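9 February 2019, Kukmont bench

Policy trained on 2154 demos, wrist view plus side view. Today I wanted to know how much the wrist view matters when the gripper starts high above the table.

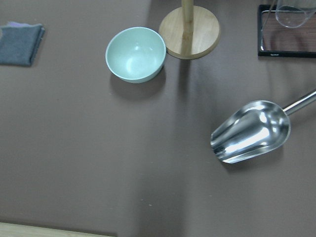 Ran 51 trials with the wrist input on, then the same starts with it masked. Masked runs reached for the scoop handle late and tended to stop short. The bowl was fine either way. Logs are in the Imano folder, run 549.

Ilona Sipos thinks the side view does most of the work once both arms are over the table. I'm not convinced yet.
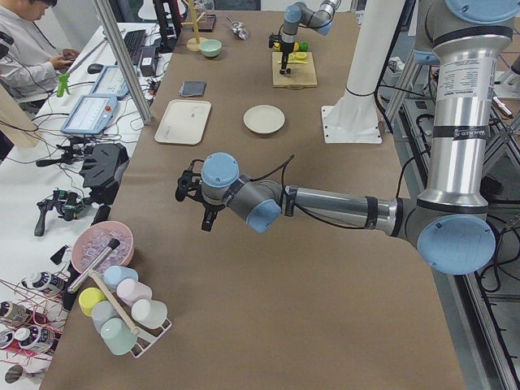
Next: retrain with wrist dropout at nearly half the steps, same seed (2595). Keep the far arm's start pose fixed. Ask Ilona for her masking script before touching mine.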